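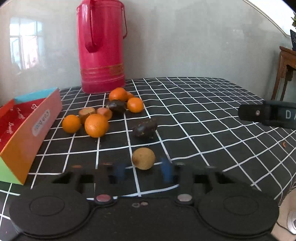
19 juin 2026 — cahier d'atelier, groupe « formation des profs »

Bon, je reprends mes notes de la réunion avec Adi avant d'oublier la moitié. On a relu la maquette du module d'évaluation entre pairs pour le lycée Stumia, et j'avoue que je suis plutôt contente ! La grille passe de 3 pages à 2, Ilaria Ferri a coupé tout ce qui faisait doublon avec le dossier du rectorat (merci à elle, je n'aurais jamais osé).

Ce qui coince encore : les heures. Ottavio Bassi voudrait que chaque titulaire aille observer deux cours d'un collègue par trimestre, hors de sa matière. Sur le papier j'adore, mais qui remplace pendant ce temps-là ? Settimio propose de piocher dans l'enveloppe Fanura, 80 heures déjà fléchées pour le tutorat... Je n'y crois pas trop, les tuteurs vont hurler et ils auront raison.

Questionnaire envoyé à 200 enseignants, collèges de Bindden compris. Je n'ai pas encore ouvert les réponses libres, Adi s'y met en premier et je repasse derrière avec le même codage. Attention : la question 2 est mal tournée (« souhaitez-vous ou devez-vous »), à traiter à part.

À faire :

- refaire le calendrier sans la semaine des conseils
- demander à Nartey leur convention d'observation
- relancer Ottavio pour la version courte de la grille

Le pilote démarre en novembre si la direction signe. Sinon je garde les binômes volontaires et on voit — à reprendre avec Ilaria.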